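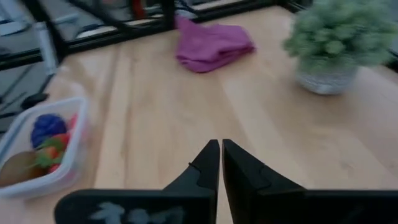 3. Materials and Setting

3.1 The household as a filing system

Studies of how people put things away tend to assume that people put things away. Our interviews in Pulodham offered limited support for this. Of the 249 households that answered the first questionnaire, most reported having "a place for everything," and most were then unable to say where the scissors were. We follow Fülöp in calling this the gap between declared and practiced storage, though Fülöp, who has shared an office with two of the present authors, might be said to have studied it from the inside.

The table is the central difficulty. In the Grinditz survey it was coded as a work surface, in the Drurside survey as furniture, and by the people who lived with it as "where it is for now." We adopted the third definition. An item was treated as stored if it had been left in one spot long enough for someone in the house to become annoyed when it was moved.

Containers were handled separately. Respondents were asked to name the last thing they had placed in a container and to explain why that container had been chosen. The usual answer was that it was the nearest one. Elis Edwards, who coded these replies, proposed a category for "principled reasons" and kept it open until the end of the project, out of loyalty.

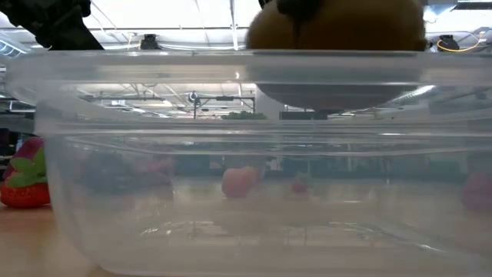 Figure 2. Clear plastic container, with a brown, rounded item above the rim.

Clear containers were preferred in all three towns on the grounds that one can see what is inside. They were also the containers whose contents were most often misremembered. Valtonen suggests that seeing a thing every day is a good way to stop noticing it, and his own field notes, which lay on our windowsill through most of July, are a case in point. 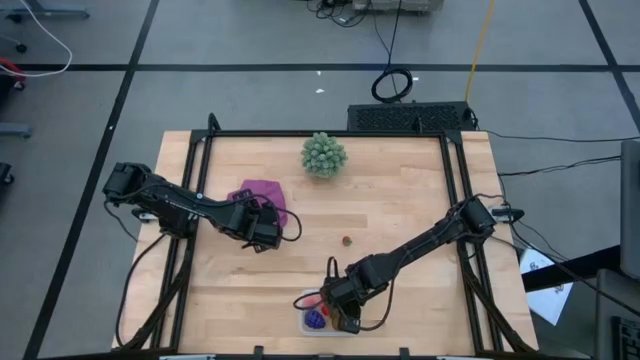
3.2 Historical comparison

For an earlier baseline we used the Sárközi household book, begun in 1802 and kept up by several hands of very uneven patience. It lists the contents of the kitchen and the pantry, and of one chest described only as "the other chest." Marisa Negri's transcription retains the original spelling and the original complaints. The first writer records each spoon. By the fourth, the spoons have become "spoons, as before," and by the last the whole pantry is entered as "much."

We resist the temptation to call this decline. The later writers seem to have found what they needed, and they spent far less time writing about it. Pap argues that the inventory was never meant for finding things at all, and served mainly to establish who had lost them. The margins bear her out: there are 17 accusations, all in the same hand, and a single apology in another.

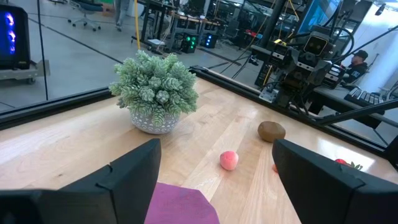 Vol. 17, p. 900

Potted plants were left out of both the modern and the historical counts. They are neither stored nor, in the view of most respondents, left lying about, and early attempts to include them produced arguments that outlasted the interviews. One householder in Drurside held that a plant on a table is using the table. Another held that the plant owns it. Both positions are recorded in the appendix, along with the seating plan we adopted afterward.

The remaining items were grouped by how often they changed place, using the respondents' own estimates. These were generous. Where two members of a household disagreed, we took the figure given by whoever did the dusting.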